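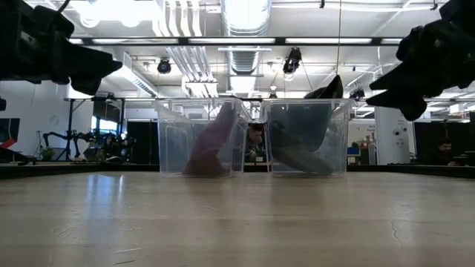

Sarla wants to know why we sort by color at all when size would get us through the pile quicker, and she has a point - she said it again over coffee and I still didn't have a good answer for her. For April we stay with color, mostly to keep this book readable from one month to the next.

So, caps and cloths again. The clear bins go side by side on the wooden table, as before, and I do like them much better than the gray tubs we had from Bisgaard, where I was forever leaning over to see what had gone in. The denim caps are the nuisance. A stiff brim wants to ride up on the rim and stay there, and then the lid won't close (Olga suggests brim down, crown up, and I will try it on the next lot).
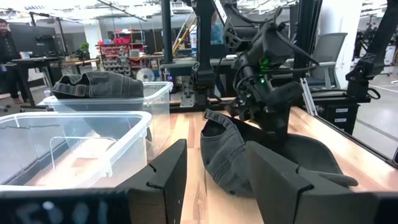
Denim cap on its side, clear bins to the left.

The master list says 131 pieces for the Marbridge box and I have not checked it, so please, Armindo, before it leaves the building! I would also like a word about folding. Cloths folded in thirds stack nicely, but the soft ones slump as soon as you let go, and I spent far too long this morning fussing over them.

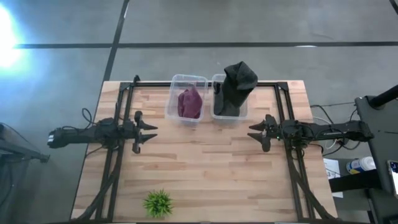

My feeling is that we should let the soft ones be bunched and only fold what holds a crease. Gonçalo disagrees, warmly and at length. To do: labels for the lids, ask Vemitz about spare bins with the same rim, and find shelf 41 a new home before the next box comes in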